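Section 7: Hanging and Dressing Your Skiveck Sheers

Your sheers have spent a while folded in a bag and will look like it. Steaming comes after hanging, so put the iron away.

1. Slide the hooks into the header tape, starting at one end. Starting in the middle is allowed and always regretted.

2. Clip the hooks to the track gliders. If you have one hook left over, you missed a glider. Go back and find it.

3. Draw the curtains across the window and pull the folds straight down by hand.

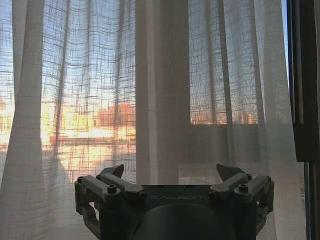
4. Steam from top to bottom, keeping the nozzle moving. An open weave will hold a grudge if you linger.

5. Leave the folds alone until Thursday, or for 90 hours if you own that kind of clock.

Note: Sheers soften daylight and blur the view. They do not hide you after dark with the lamps on – for that, see the Darnthorpe lining in Section 8.

Caution: Do not tug a stuck curtain. The track will win, and the plaster will lose.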